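Workshop notebook
01/05/2018

Finishing trials, round two. Continuing from the notes made in November, which stopped when the shed got too hot to work in and the first tin of oil skinned over.

Aim is still the same: settle on one food-safe finish for the kitchen pieces so we stop mixing three different things on the one shelf. Finishes in the running:

Grodis – hard wax oil, bought by the litre
Undex – mineral oil and beeswax paste, in the flat tins
Nunitz – raw linseed, cold pressed, no driers

Le Roux sent the blanks. Camphor laurel, blackwood and one length of silver ash, all machined to the same thickness. The blackwood has a bit of wind in it, not enough to matter for this. The silver ash had a check at one end that ran further than it looked, so I docked it and lost a sample.

Preparation

All blanks sanded to 120, then 180, then 240. Wiped down with a damp cloth to raise the grain, left to dry, sanded again at 240 by hand. The camphor laurel came up furry after the first wetting and needed doing a second time. Blackwood hardly moved. I stopped at 240 on purpose. In November we took half of them to 400 and the oil sat on top and had to be wiped off again the next morning.

Wrote the sample number on the end grain in pencil before oiling. Biro bleeds. Last time we lost track of two pieces that way and the results for them are no use.

Application

Grodis: thin coat with a white pad, wiped back after fifteen minutes. It goes tacky quickly in a warm room, so do one board at a time. First coat soaked in unevenly on the camphor laurel, with dull patches near the knots. Second coat next day fixed most of that. Smell is fairly strong for the first night and the shed door needs to be left open.

Undex: rubbed on with a rag, left overnight, buffed. Easy to put on and easy to put on too much of. The paste was stiff out of the tin and I stood it in a basin of hot water to loosen it. Colour change on the blackwood is very slight. On the silver ash there is almost none, which some people will prefer.

Nunitz: flooded on, topped up at the dry spots for an hour, wiped off hard. Still soft at the end of the first week. A thumbnail marks it. I put the samples on the sill to get some light and turned them every morning. Yellowed the silver ash noticeably.

Rags went into the water bucket and then out flat on the fence. Please keep doing this. There was a linseed rag balled up on the bench when I came in and it should not have been there, especially with the sawdust bag beside it.

Weights

Weighed a camphor laurel blank before and after the water test, on the kitchen scale. 434 g dry. Took up 22 g with no finish on it after soaking overnight, face down in the tray. The finished ones took up less in every case but the scale was playing up by the time I got to them and I don't trust the figures enough to write them down. Needs a new battery. Will repeat.

Bamboo

Bamboo is not part of the trial proper but people keep asking at the stall whether they can use our oil on the boards they already own, so it is worth having an answer. The surface is much harder than the camphor laurel and it behaves differently under a cutting edge. Points so far:

– Sand with the grain only. Cross scratches show up badly once oiled, more so than on blackwood.
– 180 is enough. Going finer made no difference I could feel.
– Takes very little oil. One thin coat of Undex, buffed next day, then another a week later.
– Grodis is too glossy on it for my taste and showed every wipe mark.
– Don't bother with Nunitz on bamboo. It stayed sticky.
– Watch the glue lines. If a board has been through the dishwasher a few times the joints can start to open and no oil will fix that.

The grain on a bamboo board runs in fine, close lines along the strips, and it helps to check which way they go before picking up the sandpaper.

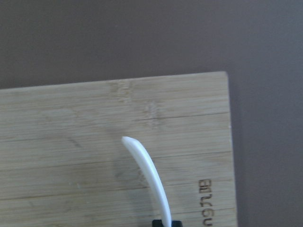 Stain tests

Beetroot, black tea, turmeric and red wine, a teaspoon of each on every timber sample, left for an hour under an upturned glass, then wiped and washed with ordinary dish soap.

Beetroot came off everything except the bare blackwood. Tea left a ring on the Undex camphor laurel, faint, gone after the second wash. Turmeric stained all of them. It was least bad on Grodis and worst on Nunitz, where it went straight in. Wine was no trouble on Grodis, left a grey shadow on Undex.

The grey shadow might be iron in the water and not the wine. The tank outlet is rusty and I used tank water for the washing. Should have used town water. Will do the wine again on the spare pieces.

Smell after a week: Grodis none. Undex a bit of honey. Nunitz still strong, and I wouldn't want to put bread on it yet.

Cost

One litre of Grodis did all the samples with plenty left over. It is the dearest by the litre at $121 with freight, but it goes a long way. Undex is cheap by the tin and we go through the tins. Haven't worked Nunitz out properly as part of the bottle went on the tool handles.

Where this leaves it

Leaning to Grodis for anything sold with a flat serving face and Undex for the working boards, as the customer can top it up at home without sanding back. Not ready to change the care card until the wine test is redone. If anyone is oiling before then, use Undex and write it on the tag.

I'd drop Nunitz for boards altogether. Keep it for handles and the stool legs – it is fine there and there is no hurry for those to cure.

To do

– Battery for the scale.
– Repeat the soak test on all samples, same tray, same depth of water.
– Repeat wine with town water.
– Ask Le Roux for another length of silver ash, no checks, and whether they can leave it slightly over so we can dock both ends.
– Order white pads. We are down to the last two and one has been used for stain.
– Clean the lid of the Grodis tin before closing it. It is starting to stick and someone has been at it with a chisel.

Samples are on the top shelf behind the clamps, standing on edge with gaps between. Please leave the gaps.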